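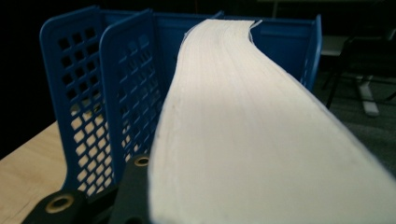 Cahier d'atelier, salle 913, site de Dridmont
Jeudi 13 septembre 2018

Objet : tenue du papier blanc dans l'organiseur bleu ; rangement de la table de préparation

Entrée rédigée à l'attention des agents de l'atelier de préparation matérielle. Elle complète les notes prises cet été sur le conditionnement intermédiaire du fonds Oyelaran et annule la consigne provisoire affichée près de la porte.

1. Constat

Le papier blanc destiné aux feuillets intercalaires est placé dans l'organiseur en plastique bleu à séparateurs ajourés. La pile est épaisse et ne se tient pas droite. Sur la longueur, la tranche dessine une courbe en S très nette ; à l'extrémité, contre la paroi bleue, les feuilles du dessus s'écartent légèrement les unes des autres. Quelques petits points sombres se voient sur la surface claire. Leur nature n'a pas été déterminée et il n'y a pas lieu de les frotter : on évitera d'incruster dans le papier ce qui n'est peut-être que de la poussière.

Les séparateurs, à angle supérieur arrondi et à mailles carrées, conviennent au classement de chemises ou de dossiers minces. Pour du papier libre en quantité, l'appui me paraît insuffisant. Je n'ai pas trouvé dans le cahier d'indication sur la date à laquelle ce mode de rangement a été adopté. L'entrée de décembre dernier mentionne seulement « le bac bleu », sans préciser s'il s'agit de l'organiseur ou de la caisse.

2. Incidence sur le travail en cours

Le fonds Oyelaran compte 3 875 pièces, dont 543 ont reçu leur intercalaire à ce jour. Une feuille qui conserve une courbure se place mal entre deux documents minces : elle pousse sur la pièce voisine et la chemise bâille à la fermeture. Ayodele Tamuno a signalé le défaut lundi sur trois chemises de la série des correspondances. Les trois ont été rouvertes et reprises. Aucune pièce originale n'a été marquée.

Il n'est pas établi que la courbure provienne du seul rangement. Le papier Fulard nous est livré en paquets cerclés et il est possible qu'une partie de la déformation existe à la réception. Aucun contrôle de planéité n'a été consigné lors de la dernière livraison, ce qui est regrettable. La case correspondante du bordereau est restée vide.

3. Mesures retenues

Le papier blanc sera conservé à plat, sur la tablette basse de l'armoire, entre deux cartons neutres de format supérieur. Hauteur maximale d'une pile : celle de deux paquets. Le cerclage est retiré à l'ouverture et non à la réception.

L'organiseur bleu est réservé aux chemises en attente de cotation. On laissera assez de jeu entre les séparateurs pour y passer la main.

Le papier déjà courbé n'est pas mis au rebut. Il sera mis sous poids une semaine, puis examiné. Les feuilles qui ne reprennent pas leur forme serviront de brouillon ou de papier d'essai pour les crayons de cotation. Le lot à traiter, paquets entamés compris, est estimé à près de 900 feuilles. Je n'ai pas fait de comptage exact.

4. Table de préparation

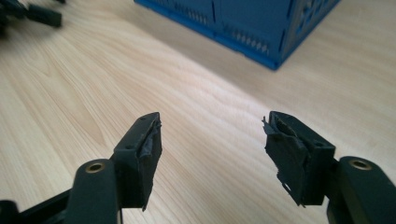

Le plateau doit rester dégagé dans sa partie centrale pendant toute la durée des opérations. La caisse en plastique bleu peut demeurer au fond, à condition de ne pas servir de dépôt pour des documents originaux ; elle reçoit les fournitures et rien d'autre. Il a été constaté à deux reprises que des chemises vides y avaient été glissées avec des chemises cotées, d'où une recherche d'une demi-matinée le 4 du mois.

Pour lever l'ambiguïté relevée au point 1, les deux contenants seront désormais désignés dans le cahier par « organiseur » et « caisse ». Le mot « bac » est à proscrire dans les entrées comme sur les étiquettes.

Le nettoyage du bois se fait au chiffon microfibre sec, dans le sens du veinage, avant la première ouverture de dossier. Pas de produit. Le chiffon humide toléré jusqu'ici en fin de journée ne l'est plus, le papier étant parfois posé sur la table avant séchage complet.

5. Points à suivre

Examen du papier mis sous poids : A. Tamuno, avec report dans ce cahier de la durée effective et du nombre de feuilles récupérées.

Demande à adresser à Fulard sur le sens de fabrication du papier. L'information ne figure pas sur l'emballage et conditionne le sens de coupe des intercalaires de petit format. À joindre à la prochaine commande.

Dossier Urklow : les collègues ont demandé à emprunter l'organiseur pour leur propre tri. Accord de principe après la cotation de la série des correspondances, pas avant. Prévoir un bon de prêt.

Étiquettes de la tablette basse à refaire. Le modèle se trouve dans le classeur des formulaires, onglet « mobilier ».

La question de l'humidité de la salle reste ouverte. Le thermohygromètre de l'armoire n'a pas été relevé depuis la rentrée et je ne souhaite tirer aucune conclusion sans mesures. Relevé quotidien à l'ouverture à partir de demain, à inscrire en marge de la page du jour.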